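Blackwood Books > Get Involved > Young Reader Panel

Posted in November by Erhan Yüksel
2 min read

Young readers wanted for our spring adventure list

We are looking for 20 readers between the ages of nine and thirteen to join the Blackwood panel this winter, and if you have one at home who reads under the covers long after lights out, please keep going, because I would love to hear from you both!

The panel reads our middle grade novels before they are finished. First up is Rollulon, a mystery set on a night train with a missing conductor and a code hidden in the dining car menu. After that comes The Jolard Key, the second book about the Celico twins, who were last seen (those of you who read the first one will remember, and I'm sorry about that ending) hanging off a lighthouse. You don't need to have read book one, though it does help with the uncle.

Each reader gets a printed copy to keep and scribble in, and has 17 days per book. Then we ask for a page or so of notes, typed or handwritten. Tell us where you got bored, which jokes fell flat, and when you guessed the villain. We also hold one video chat per book, which lasts 60 minutes and starts at 4:30 p.m. Eastern. Pajamas are fine, and so are pets.

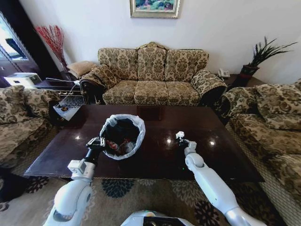
Clearing the coffee table, one crumpled tissue at a time.

Panel members receive a $20 bookstore gift card for each book, and their first names go in the back of the finished copy if a parent agrees. Slow readers, picky readers and kids who mostly like comics are every bit as welcome as the ones who finish a series in a weekend.

To apply, a parent or guardian should fill out the short form at the front desk or ask us to mail one. Please include a letter from your reader, 800 characters at most, about a book they couldn't put down or one they gave up on. Spelling doesn't count. We will write back to everyone, even if it takes us a little while.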